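Planora Tidy Arm - Set-up Guide
Section 4: First pick and tray sorting

Read section 3 first if the arm isn't clamped yet. Don't skip it. A loose clamp won't show up until the arm is at full reach and then you'll know all about it.

You will need
The arm, clamped and powered
Radska finger set (in the small box, under the foam)
Tray with a raised rim, any colour, not see-through
A handful of small household bits
Phone or tablet with the Planora app

4.1 Fitting the fingers

1. Power off at the wall. Not just the app.
2. Slide the left finger onto its rail until it clicks. Then the right. They are marked L and R on the inside of the housing.
3. Peel the film off the light pads. Both of them.
4. Power on. Pads glow after 20 seconds. If only one glows, take that finger off and reseat it.

CAUTION - keep your own fingers out of the gap while the arm does its self test. It closes fully, twice.

4.2 Placing the tray

1. Tray flat on the worktop, near edge no more than 40 cm from the base.
2. Beside a sink is fine. Keep the arm base on the dry side and never let the power lead cross the basin.
3. In the app tap Tray, then Learn. The arm passes over slowly and finds the rim.
4. Green tick = done. Amber = move the tray a bit and tap Learn again.

Note: glossy trays bounce light back and the rim can be missed at a corner. Turn the pads down one step under Settings > Light. Still amber? Dry the tray properly, then try again.

4.3 Putting things on it

Start with four or five things. Spread out, not touching. Mix of soft and hard is best for the first run, so a keyring, keys, something long and bendy, that sort of size.

Do not use: glass, blades, batteries, anything with liquid in, anything heavier than a full bunch of keys.

4.4 First pick

1. Tap Pick, then Slow. Always Slow for the first run.
2. The arm goes over the tray and opens. Let it hover, it's choosing.
3. When the app shows an outline round one item, tap Yes or Next.
4. Fingers come down either side, close, lift. Hand stays off the worktop untill it has lifted.
5. Choose a drop spot. The default is left of the tray, so if your sink is on that side CHANGE IT before you tap Drop. Keys down a plughole are not covered by the Wurnard warranty.
6. Repeat for the rest.
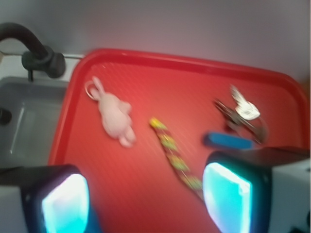

Long floppy things (straps, lanyards, cables) want picking near one end or the middle, depending how far you're lifting. Near one end for a short hop to the side. Middle for anything higher, otherwise the tail drags and pulls the rest of the tray about. Drag the dot along the outline in the app to set it.

Soft rubbery items - grip 2. Keys and metal - grip 4. Leave Auto on if unsure, it's a bit cautious but it gets there.

Metal rings lying flat are the hard one. Pick by whatever the ring is attached to, not by the ring itself.

4.5 If it goes wrong

Blurry preview while the arm is moving: normal. Wait for it to stop before tapping Yes.
Arm hovers and goes home: nothing chosen, or items too close together. Space them out.
Drops on lift: raise grip by one. Twice in a row, wipe the pads with a dry cloth.
E44: finger not seated. Back to 4.1.
E20: tray moved since Learn. Run 4.2 again from step 3.

Stop button is on the base and works wether the app is connected or not. Twist to release.

Once you have done a full tray on Slow with no drops, switch to Normal and go to section 5, Saving a Routine. Huang finger sets from the older arm will fit the rail but need the adaptor, see section 9 before you try it.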